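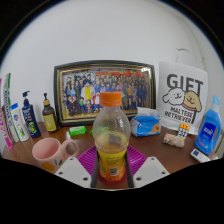

Premlow Makers' Club: Visits

Losico open afternoon, January 13, 2021

We went to Losico to find out whether a machine can tidy up yet. The short answer is that I still have to do my own.

Their home chores room has a brown table with the sort of things that collect on any flat surface in March and are still there at Christmas: toothpaste, a pink mug, a bar of soap still wrapped, tissues, a remote control, a big blue detergent bottle and a sign reading GIFT over two cartoon dogs. The bottle with the orange cap, nearly empty, is a fair test. It's clear plastic, which cameras dislike, and the ribs give the fingers odd places to land. My own method is to leave it until somebody else moves it.

The hand-held gripper is for teaching. You do the chore with it, 400 times if they can talk you into it, and the software, called Denik, is meant to pick up the habit. I managed five goes before my wrist complained.

Then we watched Denik have a try on a proper arm, in the next room. It put away two mugs in the time it took me to drink from a third. The staff give it 80 per cent on mugs. They were quieter about soap.

The shop-floor side, run with Lu, was more convincing. Same box, same shelf, all day, and no dogs. I'd hire it tomorrow for that. For the kitchen, ask me again in a few years. Tea was good, parking was not.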